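Community > Meetings > Minutes

Home News Meetings Documents Contact

Print this page | E-mail this page

STILLOVBRIDGE FOOD SHARE
Minutes of the regular meeting, January 26, 2021
Held by phone. Six members on the line, which makes a quorum.

1. Minutes of the last meeting
Approved with one change. Under item 4, "Drikden Road" should read "Drikden Lane."

2. Pickup hours
The morning pickup is getting crowded and cars are backing up to the McGrath lot. Members talked about adding an evening hour or splitting the morning by last name. Splitting by last name was tried in October and people did not like it. Agreed to add one evening hour for a trial period and look at it again next meeting. The sign at the gate needs to be changed before this starts.

3. Money
Balance is up slightly after the Citinbridge store drive. The electric bill for the walk-in cooler was $105, higher than last month. A motion to spend up to $200 on new door seals for the cooler passed with no votes against.

4. Deliveries
We now deliver to 66 households. The north route is too long for one driver. Two people have offered to take part of it. The route will be divided at the bridge. Drivers are asked to call from the curb and leave the box at the door. Two addresses on the list are out of date and will be checked by phone.

5. Donated goods
McGrath Market has offered its day-end bread and produce. Discussion of who can pick up after closing. Left open until we hear what time their back door is locked.

Some donations are still coming in with no label or date. The rule stays as it was: unlabeled food does not go in the boxes. Store-wrapped items need the name of the item and a date written on masking tape before they go on the shelf. The tape and markers are kept by the sink. Items in torn bags are to be set aside and not rebagged. 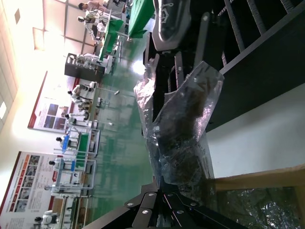

Item 5: Clear plastic bag, torn at the top.

6. Other business
The Drikden Lane church would like its folding tables back before spring. Four are in our storage room and the rest are at the school. The phone line greeting still gives last year's holiday hours and will be recorded again.

Next meeting will be by phone, same number and code. Items for the agenda should be sent in a week ahead.

Meeting closed.

Print this page | E-mail this page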